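When a loan between friends ends in court

Nelu Sandu lent a workmate 650 lei in June. By the time magistrates in Murkaslow heard the case, one man had a broken wrist and the other a criminal record.

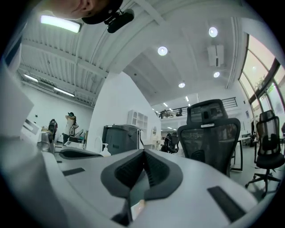
Antigoni Koutsoukos thinks the police were told too late, after seven threatening messages.

Small debts turn up often in assault files - 18 last year at this court. Many quarrels start at home or at work, over something as ordinary as a pump bottle by a white wall.

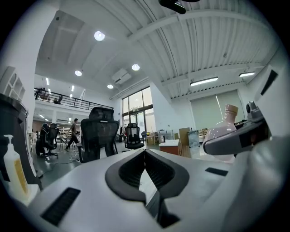
Lacey Tunstall keeps every loan in writing now. Her advice is to name a date and a sum. A note can sit on any open shelf with square compartments, where both sides will see it. 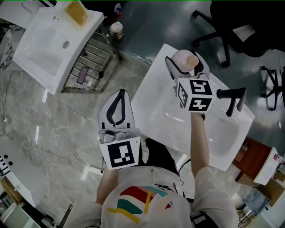 What the court ordered

Sandu must be repaid at 50 lei a month.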